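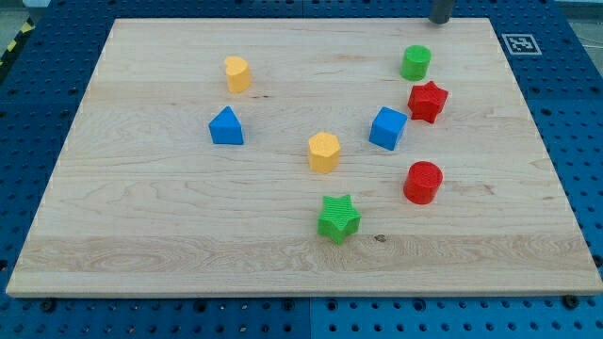
Print this page
E-mail this page

Playgroup Coordinator, Part-Time
Ostus Family Center, Bendell

Ostus Family Center invites applications for the position of Playgroup Coordinator at its Bendell location. The coordinator plans and leads the weekly toddler and caregiver sessions, supervises two session assistants, and serves as the first point of contact for families who are new to the Center.

The position is part-time, 24 hours per week, and reports to the Director of Family Programs. It is a regular position and is eligible for prorated paid leave.

About the Center

Ostus Family Center provides free and low-cost programs for families with children from birth through age four. In the last program year, 205 families were enrolled at the Bendell and Zapata Street locations combined, and attendance across all sessions came to 2,399 visits. Programs include infant and toddler playgroups, a lending library of toys and picture books, evening workshops for parents, and a drop-in hour for grandparents and other relatives who care for young children during the day.

The Bendell location is on the ground floor of the Flellico Building, with a fenced play yard at the rear and stroller parking inside the main entrance. Street parking is available. The Route 4 bus stops in front of the building.

Duties

The Playgroup Coordinator will:

- Plan and lead four playgroup sessions per week, including free play, songs, a story and a snack
- Prepare the room before each session and see that toys and surfaces are cleaned afterward
- Welcome new families, explain how the sessions work and complete enrollment forms with them
- Supervise and schedule two session assistants
- Keep attendance records and submit them to the program office at the end of each month
- Choose materials for the toy lending library, inspect returned items and remove anything that is damaged
- Refer families to other services when asked, using the Center's referral list
- Attend the monthly staff meeting at Zapata Street
- Lead one evening workshop for parents each season

Caregivers remain with their children at all times during playgroup. The coordinator is not responsible for the sole care of any child, and the position should not be confused with that of a child care teacher. Much of the work is with adults. Many parents who attend are at home with a first child and know few other families in the area, and the coordinator is expected to help them get acquainted.

Required Qualifications

- Associate degree in early childhood education, child development, social work or a related field, or an equal amount of paid experience
- At least 2 years of work with children under age five and their families
- Ability to lead a group that includes both adults and very young children
- Clear written and spoken English
- Current certification in infant and child CPR and first aid, or willingness to obtain it within the first month of employment
- Ability to sit on and rise from the floor many times during a session, and to lift up to 30 pounds, with or without reasonable accommodation

Preferred Qualifications

- Working knowledge of Spanish
- Experience supervising paid staff
- Familiarity with developmental screening tools
- Experience with families of twins or of children born early

Applicants who meet the required qualifications but none of the preferred ones are encouraged to apply. Parents returning to paid work after time at home are also encouraged to apply, and may list unpaid work with children and families on the application form. Such work is counted at half value toward the two-year requirement.

Schedule

Sessions are held on four mornings per week, from 9:30 to 11:30. The coordinator is expected to be on site from 8:45 until 1:15 on those days. The remaining six hours are used for planning, records and meetings, and may be arranged with the Director - some of this work may be done from home. Evening workshops run from 6:30 to 8:00, and hours are adjusted in the week of a workshop so that the total does not change. There are no sessions during public school vacation weeks, when the coordinator takes inventory of the lending library and prepares materials for the coming season.

Pay and Benefits

The position is paid by the hour, according to the Center's salary schedule. Placement on the schedule depends on education and experience. A copy of the schedule may be requested from the program office before applying. Benefits include prorated vacation and sick leave, paid holidays, and an annual allowance for training. The coordinator's own children may attend playgroup sessions as space permits, provided that another adult comes with them.

How to Apply

Applicants should submit the following:

- A completed application form, available at the front desk of either location
- A letter of no more than two pages describing the applicant's experience with young children and their caregivers
- The names and telephone numbers of three references, at least one of whom has supervised the applicant's work

Materials may be delivered by hand or mailed to the Program Office, Ostus Family Center, Flellico Building, Bendell. Applications must be received by September 30, 2018. Incomplete applications will not be reviewed.

Applicants selected for an interview will be contacted by telephone. The interview has two parts: a conversation with a panel of three staff members, and a 20-minute portion of a playgroup session led by the applicant with families present. Songs and materials for this portion are the applicant's choice, and the Center's toys and instruments may be used. Applicants who need an accommodation for any part of the interview should inform the program office when the appointment is made.

An offer of employment depends on a satisfactory criminal background check and a health statement signed by a physician or nurse practitioner. The Center pays the cost of the background check.

Ostus Family Center is an equal opportunity employer.

Print this page
E-mail this page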